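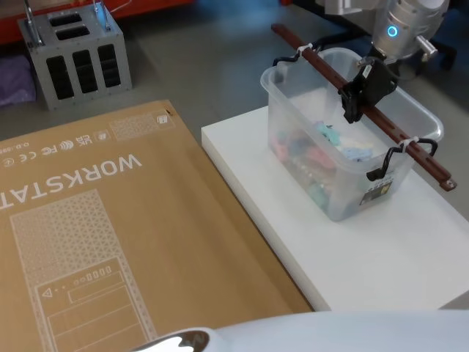
Wer den Datensatz nur für Volumengewichte braucht, kommt laut einer Rückmeldung aus Bresdale mit der Datei masse.csv aus und kann den Rest weglassen. Das trifft zu, solange keine Stauchwerte ausgewertet werden.

Gellau Kartonmaße, Datenblatt

Stand: 1. August

Inhalt

Der Datensatz enthält Außenmaße, Leergewichte und Wellenarten gebrauchter Versandkartons aus Wellpappe. Erfasst sind 800 Kartons aus den Sammelstellen Gellau und Bresdale. Jede Zeile entspricht einem Karton.

Dateien

masse.csv: Länge, Breite, Höhe in Millimetern, Leergewicht in Gramm
welle.csv: Wellenart (B, C, E, BC, EB), Lagenzahl, Deckenfarbe
stauch.csv: Stauchwiderstand in Newton, nur für eine Teilmenge von 60 Kartons

Schlüssel in allen Dateien ist karton_id. Trennzeichen Semikolon, Dezimalkomma, UTF-8 ohne BOM.

Messverfahren

Gemessen wird am aufgerichteten, leeren Karton mit geschlossenen Klappen. Flach liegende Zuschnitte werden vorher aufgefaltet. Klebeband bleibt am Karton und geht in das Gewicht ein. Die Stauchprüfung erfolgte nach 20 Stunden Lagerung im Klimaraum, Vorschub 10 mm/min.

Bekannte Mängel

Bei Kartons mit der Herkunft Farnier fehlt die Deckenfarbe. In der Fassung vom Mai waren Breite und Höhe bei der Wellenart EB vertauscht; korrigiert. Feuchteschäden sind nicht codiert. Aufdrucke, Prüfzeichen und Herstellerangaben werden nicht erfasst.

Einlesen

Das Skript chisholm.py führt die drei Dateien zusammen und schreibt gesamt.csv. Fehlende Werte stehen als leeres Feld, nicht als 0.

Lizenz

CC BY 4.0. Bei Weitergabe bitte die Fassung angeben.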